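# Reporting of combined streaming and broadcast figures for community softball finals

Our association has been asked by its sponsor, Hurnell, to supply an audience figure for the March grand final. The match was carried on the Wusico regional channel and on our own stream. We would appreciate guidance on whether the two numbers may be added together, and on which minute of the stream should be counted.

Posted by Enau Softball Association

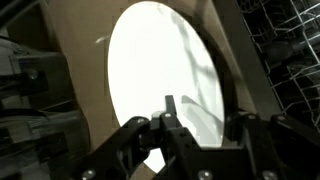

**Khondokar District League**

Adding the two is permissible only where both are expressed as an average audience. Most streaming dashboards display total views by default, and a person who refreshes the page three times will be recorded three times. Your broadcaster's figure will almost certainly be an average across the program.

Our league encountered this difficulty last season. The stream for our semi-final recorded 71 views, whereas the average number of concurrent viewers was 26. The sponsor had been advised of the higher number and a correction had to be issued. We now export the minute-by-minute file, remove the pre-match holding screen and the presentation of medals, and average what remains. Rain delays are retained if commentary continued.

It is also advisable to state the method in a footnote to the sponsor report.

**outfield_28**

Just give them the peak. Everyone does, and sponsors seldom enquire further.

**Wusico Viewer Services**

With respect to the previous reply, a peak figure may be quoted provided that it is labelled as such. It should not be added to a broadcast average.

Associations whose matches are carried on the regional channel may request the program average in writing. Requests are processed within 19 business days and should include the name of the competition, the venue and the scheduled start time. Where a match ran past its allotted slot, please note this in the request, as the overrun is logged as a separate program and will otherwise be omitted. Replays are reported separately and are supplied only if requested.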